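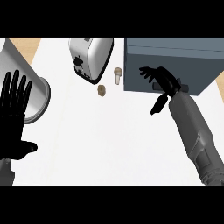

okay so I've been learning Turkish for 15 months now and I have some thoughts, mostly complaints, settle in

background: my sister-in-law's family is from the coast near Izmir and I got tired of smiling at dinner like a houseplant. I figured I'd be having real conversations by the second summer. reader, I ordered a coffee and got asked a follow-up question and left the shop

first thing. the suffixes. you learn a word, great, and then you never see that word again in your life, because it's wearing 5 coats. "evlerimizden" is "from our houses." it's one word! I used to read it backwards, like unloading a suitcase

second thing, vowel harmony, which everyone online says is the hard part. it's the easy part?? after a month your mouth just does it. I now find it upsetting when other languages don't

the hard part is the verb being at the END. my teacher, Urmila Vashisht (grew up in Pune, lived in Ankara forever, terrifying, I adore her), will say a very long sentence and I'm hanging on every word and I still don't know if the guy bought the horse or sold the horse or once heard that there was a horse

oh and that last one is grammar! there's a whole past tense for stuff you didn't see happen yourself. -miş. "he left, I gather." I want this in English so badly. half of what my coworkers tell me should legally be in -miş

some people asked what I use. I have a flashcard deck called Turkura with 3,625 cards in it and I've been avoiding it since February. the pile of reviews is a geological feature at this point. I open the app, see the number, close the app

what did work — and I resisted this — was reading kids' books out loud. there's one about a goat who wants to be mayor. I've read it enough times that I dream in goat. every sentence is short and the goat says what he wants right away, which I can't say for the newspaper

also soap operas with Turkish subtitles, not English ones. I hated it for 3 weeks. then a woman on screen said "I never want to see you again" and I understood it before I read it and I yelled so loud my neighbor texted me

things I still can't do: phone calls. numbers over a hundred at normal speed. anything involving an uncle telling a joke. I laugh when the table laughs and I'm a beat behind, like a bad satellite interview

someone in my replies said I should've picked Spanish since it's "more useful." useful for who, Greg. my niece is four and she corrects my vowels. that's who I'm studying for

anyway my homework tonight is a paragraph about my morning and all I've got is "I woke up. I drank tea. The tea was hot." Urmila is going to write "and then?" in the margin again

if you're learning too, tell me your goat book. I need a new one before the summer, I know how the election ends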